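Korkor Akpalu has been putting things away for a living, in a manner of speaking, for two years. She runs the household tasks group at Plaltix, a small firm in Nokthorpe that wants to teach machines to tidy a kitchen, lay a table and fold what comes out of the dryer. She talks quickly, draws on napkins and is cheerfully blunt about how far there is to go.

"People see a clip of an arm making a cup of tea and they ring me up and ask when they can have one," she says. "And I love that they ring! But I always ask them how many different kettles they think it has met."

Her group works mostly from demonstrations. A person holds a gripper by its handle and does the chore with it, over and over, and the recordings become the lessons. So far they have over 2,000 of them, done in ordinary rooms with ordinary clutter. Akpalu is firm about the clutter.

"If you only ever practise on a bare bench, you get a machine that is brilliant at bare benches. I want patterned cloths. I want soft furnishings bunched up at the back, because that's how people live, isn't it?"

Fruit is one of her favourite lessons. Picking a few loose pieces off a table and putting them in a bowl sounds like a job for a toddler, and she thinks it is one of the best tests going. An apple is big and firm and rolls if you nudge it. A tomato is small and shiny and won't forgive a hard squeeze. A printed orange on a tablecloth can't be picked up at all, and a machine has to learn that too.
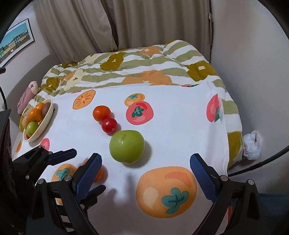

Can a robot clear a kitchen table on its own yet?

"On a good day, in a room it knows, it'll get most of the way," says Akpalu. "Put it in a stranger's house and it slows right down. It might do the fruit beautifully and then stand there in front of a tea towel. I'd say we have single chores working fairly well and whole evenings of chores not working at all."

The trouble, she explains, is the joins between the jobs. Her team's longest test, which they call Billance, strings 9 small tasks together, from moving the post off the table to wiping it down. The first few usually go well. Then something slides a little out of place, the next step starts from the wrong spot, and the muddle grows.

"A person just shuffles the thing back without thinking. That shuffle is what I'm after. I'd trade a lot of speed for it."

Shops are a slightly different story. Plaltix spent last June with Dramani, a greengrocer's with a busy stockroom, and she came away delighted. Crates arrive in the same place, the shelves stay put, and there is always somebody close by who can step in. She reckons filling shelves from a crate will be dull, everyday work for a machine well before anyone has one emptying the dishwasher at home.

"The staff were marvellous with us. They showed us how they turn a pear so the bruise doesn't go against the next one. I'd never have thought of it, and we went straight back and recorded it."

Asked what she would like a machine to do in her own kitchen, she doesn't hesitate.

"The bottom of the fridge drawer. All those bits of onion skin! It's fiddly, it's wet, everything is the same colour. We're nowhere near it, and I think about it every week."

For now the group is adding more homes to its recordings, with smaller kitchens and worse lighting, and another go at Billance is planned once those are in. Akpalu would like to see it get past the tea towel.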